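Ekero Recalls Software Update After Kitchen Robots Lose Track of Level

TADHAM, Apr 3, 2026 -- Ekero is withdrawing update 44 for its two-armed home robot after the machines began to disagree with the floor about which way was up.

The fault is in the tilt estimate. After a long turn, the robot could decide it was leaning when it stood perfectly straight, and politely correct for it. The update went to 1,050 units. Owners of 59 have reported trouble, mostly spilled drinks and, in one home, soup. No injuries have been reported.

"The robot was very sure of itself," said Trudy Hollis, head of safety. "We would like it to be less so."

Owners should press the stop button, keep people clear of the arms and leave the unit parked until version 3 of the balance software arrives.

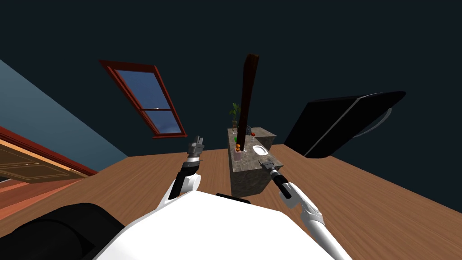

Ekero's test team is now rerunning the fault in simulation, where soup is free. Milovan Nedeljković, who leads the team, wants every reach checked at steep tilt before release -- including the one toward a stone counter with a white bowl on top, the right gripper held in front. The earlier tests used level rooms.

Repair visits cost owners nothing. Claims for carpets go to Mei-kuen Lai at the Tadham office.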